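Como conferir uma barra de ouro guardada em cofre de terceiros

Atualizado em 09/04/2025

Muitas pessoas compram ouro físico e deixam o metal num cofre alugado ou na custódia de uma empresa. Recebem um papel com um número e ficam tranquilas durante anos. Neste guia explico como verificar se a barra indicada no papel é a barra que está no cofre, e como pedir a entrega se um dia for necessário. Escrevo a partir da minha própria experiência com a Pullbridge, onde guardo barras pequenas, e com a Sharifi, que já não utilizo. O português não é a minha primeira língua, peço desculpa por alguma frase menos natural.

Antes de começar: alocado ou não alocado

Procure no seu contrato a palavra "alocado". Se o ouro é alocado, existe uma barra concreta, com número de série, que lhe pertence. Se o ouro é não alocado, o senhor ou a senhora é credor da empresa por uma certa quantidade de metal. As duas formas são legais, mas os passos seguintes só servem para a primeira. No meu contrato com a Sharifi a palavra não aparecia em nenhum lado, e precisei de perguntar por escrito.

Passo 1. Pedir a lista de barras

Escreva ao serviço de custódia e peça a lista de barras em seu nome. A lista deve conter o número de série, o refinador, o peso bruto e a pureza de cada barra. Não aceite uma lista que mostra apenas o peso total. Guarde a mensagem de pedido e também a resposta, com a data visível.

Passo 2. Comparar com a factura

Ponha a factura de compra ao lado da lista e compare os números um por um. Um erro de digitação é frequente e corrige-se depressa, mas deve ser corrigido por escrito. Se o refinador é diferente daquele que está na factura, a barra foi trocada. A troca pode estar permitida no contrato, normalmente numa cláusula com o título "substituição" ou "fungibilidade".

Passo 3. Marcar a visita

A maioria dos cofres aceita visitas com marcação. Na Pullbridge paguei 400 euros pela visita com pesagem, e o prazo de espera foi de 8 dias úteis. Leve um documento de identificação válido, a lista de barras impressa e o contrato. Pergunte antes se é permitido fotografar os números de série. Se não for, peça que o funcionário assine a sua lista depois da verificação.
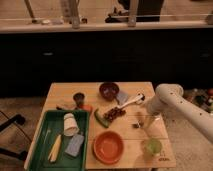

Séverine Masson escreveu-me que, no caso dela, a visita foi recusada duas vezes, e que só conseguiu a marcação depois de citar no pedido o número da cláusula de inspecção. Agradeço muito a informação. Acrescento, portanto, este conselho: leia a cláusula de inspecção antes de telefonar e copie o número dela para a mensagem. Uma recusa verbal não tem grande utilidade para o cliente, peça sempre que seja enviada por correio electrónico.

Passo 4. Verificar durante a visita

Peça para ver a barra fora da embalagem exterior, mas não abra a embalagem selada do refinador, porque depois a revenda fica mais difícil. Leia o número de série em voz alta e marque-o na lista. A seguir, peça a pesagem numa balança com certificado de calibração e anote o valor. Se a barra está selada, o peso inclui a embalagem, e isto deve ficar escrito no relatório.

Passo 5. Pedir a entrega de uma parte

Este passo é facultativo. Consiste em pedir a entrega física de uma quantidade pequena, para conhecer o procedimento. Em Fevereiro pedi a entrega de 2 barras. O transporte com seguro custou 700 euros, um preço que considero alto. Confirme estes pontos antes de assinar:

- quem paga o seguro durante o transporte
- em que momento a responsabilidade passa para si
- se há imposto ou declaração alfandegária, quando o cofre está noutro país
- qual é o prazo máximo de entrega previsto no contrato

Se o prazo passar e a barra não chegar

Envie uma carta registada com a lista de barras, a cópia do pedido e a cláusula de entrega. Indique uma data limite. Não aceite uma compensação em dinheiro por telefone, mesmo que o valor pareça correcto, porque a aceitação pode terminar o seu direito ao metal. Caso não haja resposta, consulte um advogado do país onde está o cofre, e não do país onde o senhor ou a senhora mora.

Onde guardar os documentos

Eu tenho uma pasta em papel e uma cópia digital. Os papéis importantes são o contrato, a factura, todas as listas de barras e o relatório da visita. Peça uma lista nova uma vez por ano e junte-a às anteriores, sem deitar fora as antigas.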